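My New Favorite Rice Cooker? The Bavus 6-Cup, Three Months In

Okay you guys, I have been promising this one for ages and I finally sat down with a cup of tea and did it. The Bavus review! I get more messages about this little rice cooker than I do about any of my recipes (should I be offended? maybe a little), so let's get into it.

Some background first. We eat rice at my house pretty much every night. My old cooker was a hand-me-down from my aunt and it had exactly one switch, and it made perfectly good rice for years until the switch stopped clicking over and I burned two pots in one week. I looked at the Stindwood, which everybody on my favorite cooking forum swears by, but it takes up half a counter and I just don't have half a counter. The Bavus was smaller and cheaper, and I had a gift card from February I'd been saving, so that settled it.

The rice

Plain jasmine comes out so good. Fluffy, separate grains, a tiny bit of chew, and nothing stuck to the bottom. I rinse mine until the water runs mostly clear, fill to the line, and walk away. Two cups takes 28 minutes on the regular setting, or there's a quick setting that I used twice and then gave up on. It's faster, sure, but the top layer comes out a little crunchy and my kids noticed right away.

Brown rice is a different story. It needs 53 minutes and the first few batches were still too firm for me. What fixed it was soaking the rice for half an hour and adding a splash more water than the line says. Now I love it! Sushi rice was great from day one.

Porridge and everything else

I make congee when anybody has a sniffle, and the porridge setting does a really nice job as long as you don't get greedy. I got greedy. I filled it past the line with chicken and ginger and it bubbled up through the vent and all down the side (so much starch, you have no idea). Stay under the line and you'll be fine.

The steamer tray that comes with it is cute but shallow. It fits dumplings in one layer, or a few pieces of bok choy, and that's it. For a whole fish I still get out my big Rowlands steamer.

Cleaning

The inner pot wipes out with a soft sponge and I've had no scratches so far, though I only ever use the plastic paddle in it. The lid doesn't come off, which bugs me. You have to lean in there with a damp cloth and get around the rim, and there's a little rubber gasket that likes to hold on to the smell of whatever you made last. Lemon water on the steam setting helps a ton.

A few small gripes

The cord is short. The beep is LOUD, and there's no way to turn it down, so if you set the timer for an early breakfast the whole house is getting up with you. And the measuring cup is smaller than a regular American cup, so please use the one in the box or your water will be way off. Ask me how I know!

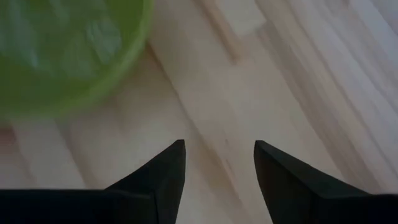
So should you get one?

If you're cooking for a family of four or so and you mostly make white rice, yes, yes, yes. If brown rice is your everyday thing and you don't want to fuss with soaking, I'd look at the Stindwood and make the room. My sister has the Givix mini and likes it fine for just herself, but it would never keep up with my crew.

I'm making kimchi fried rice with last night's leftovers for lunch, and I'll get that recipe up here next. Leave me your rice cooker questions in the comments and I'll answer as many as I can after bedtime!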